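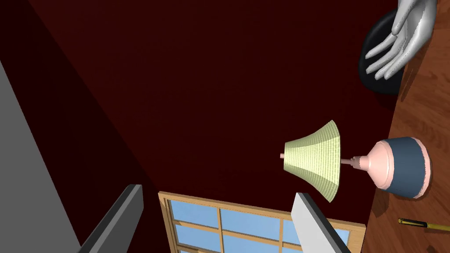

Duven is our practice cell, and it lives entirely in simulation. It has a two-finger gripper, a gray hand, a tabletop and a room to put them in, and we've spent the whole spring getting it into shape. I love this thing! Every part of it can be opened up, tuned and put back, and this gallery page is where I keep track of how we do that. Setup always starts with the gripper's own view, because it shows so much in one go. With the fingers open, the window sits in the gap between them, the red wall runs on behind, and the lamp is over on its side with the pale shade pointing toward the middle. The view leans hard, so the tabletop turns into a narrow orange-brown strip down the right. You get used to reading it at a slant faster than you'd think.

The notes after this go part by part, in the order I work through them. Click any title to jump back to the top of the gallery.

The fingers
Two flat gray slabs, about as plain as a gripper gets, and I wouldn't trade them. Check that they open evenly before touching anything else. If one leads the other, zero both and load the cell again – chasing it with offsets only hides the trouble until later.

The contact surfaces
The shape you look at and the shape the physics engine uses are two separate files, and they drift apart whenever somebody edits one of them. Turn on the collision overlay and compare them at the fingertips. We had a stubborn gap here in March that made every grasp look like it was happening in midair.

The hand
Much fussier than the gripper, and much more fun. Curl the fingers one at a time, slowly, and watch the knuckles for any that jump at the end of their travel. A jump nearly always means that a joint limit is set tighter than the controller believes.

The round dark one
The black round object at the far end of the table is a great test of shading. It's glossy where the hand is matte, so the curved rim should pick up a soft highlight. If the highlight goes missing, check the lights first and the material second.

The lamp
My favorite prop in the room. Pale yellow-green shade with fine ribbing, pink stem, a fat pink base with a slate blue band. Its flared shade and bulbous base make it awkward in all the right ways, and lying down it asks for a completely different approach than it does upright. Remember to give the shade and the base separate masses, or it will roll like a bowling pin.

The pen
Thin objects find every weakness in a contact solver. Ours used to sink into the table and then pop out sideways, which was hilarious for one afternoon. A smaller time step fixed it: the cell now runs at 1000 steps a second and the pen stays put.

The tabletop
Friction lives here. Change it in small amounts and write down the old value before you save (I say this as a person who did not). The wood grain is only a texture, but I keep it crisp so that slipping is easy to spot.

Walls and window
Red wall, gray wall, light blue outside the panes. These never move, so they are what I check the view against. If the corner between the two walls has shifted from the saved view, the camera mount has been edited and everything downstream needs another look.

The controller
We run the Procházka settings file, named after the street our first office was on. Gain for the gripper is 300 and damping is 35. Higher gain feels snappy and wonderful right up to the moment the fingers start buzzing.

The long soak
After any repair the cell goes through 4000 resets with the props in shuffled positions. Start it before going home. In the morning, open the log and look for objects below the tabletop or joints that stopped responding.

Backups
A clean copy goes to Gurenis, our storage machine, once the soak passes. Keep the previous copy too. I've gone back to one twice, both times over a single misplaced minus sign.

Still on the bench
Finger pads with some give in them are next, and I can't wait to try those on the lampshade. The rest of the Lurnness cells have their own gallery pages, linked in the menu. If you build something like this yourself, send in your settings – I'm always happy to compare!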